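Nalholm Washed Cotton Flat Sheet
Bellstead Bedding > Sheets > Flat

Size: Twin / Full / Queen / King
Item no. 822
In stock, ships from our Arruda warehouse

We've carried the Nalholm for years and we still get excited when a new batch comes in! It's a plain cotton sheet with a soft, lived-in feel right out of the package (no waiting for ten washes before it stops feeling like cardboard), and it has enough weight to stay put when you roll over.

The weave is a simple percale at 168 threads per inch. That's a low number next to what you see on a lot of labels, and we love it that way. The sheet breathes, it dries fast on a line, and on a sticky August night it's the one we reach for at home.

Every sheet is cut long, so there's plenty to tuck under at the foot, even with a thick mattress. The top hem is 4 inches deep and double stitched. The side hems are narrow and lie flat.

Details
Fabric: 100% cotton, garment washed
Colors: Cream, Oat, Fog, Brick
Sold as: one flat sheet, pillowcases separate
Shrinkage: already washed, allow about 2% more

Care
Machine wash warm with like colors. Tumble dry low or hang. Skip the fabric softener, it coats the cotton. Iron while a little damp if you like a crisp bed, though we think the wrinkles look great.

Goes well with
Biveo quilted blanket
Nalholm pillowcase, pair

Returns
Send it back within 60 days, washed or unwashed, and we'll swap the size or color or refund you.

Page updated 22/08/2026
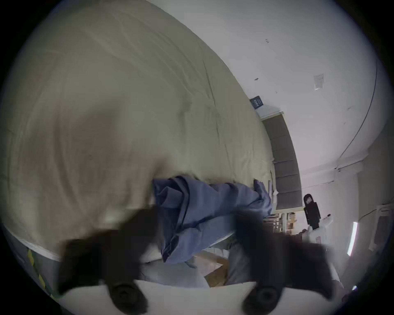

A cream-beige sheet with blue clothing on top.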